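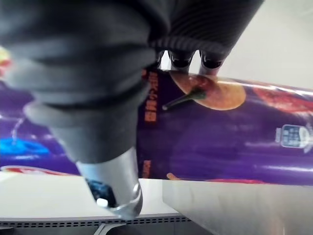 4. Preparing your illustration file for Tuten Print

This section is for artists who painted their picture in the Numov drawing program and want to order a large print. Please finish section 3 (colour profile) before you start.

4.1 Open the final version of your painting and save a copy under a new name. Work only in the copy.

4.2 Choose Image, then Canvas Size. Add 5 mm of bleed on every side. If your background is a sky or a plain wall, extend it with a soft brush.

4.3 Set the resolution to 200 dpi. For prints smaller than A3, use the value printed on your order sheet.

Note: Do not enlarge a small painting at this step. The program will permit it, but fine lines in hair and cloth become soft.

4.4 Merge the layers into three groups: figures, background, lettering. Keep the lettering group on top.

4.5 Check the dark areas. Night scenes and deep water often print darker than they look on the screen. Raise the shadows a little with the Levels tool - a small change is usually enough.

Caution: Merging cannot be undone after the file is closed. Check that your layered original is still in its folder.

4.6 Export as TIFF. Write the file name with your surname and the title, for example Tanase_Flood. Letters with accents, as in Tănase, are not accepted by the upload page.

4.7 Upload the file and select the paper. Cluldale matt is the standard choice for digital painting.

If the page shows error 2257, the colour profile is missing. Go back to section 3.

Text revised by Oranuch Wattanapong, Feb 21, 2022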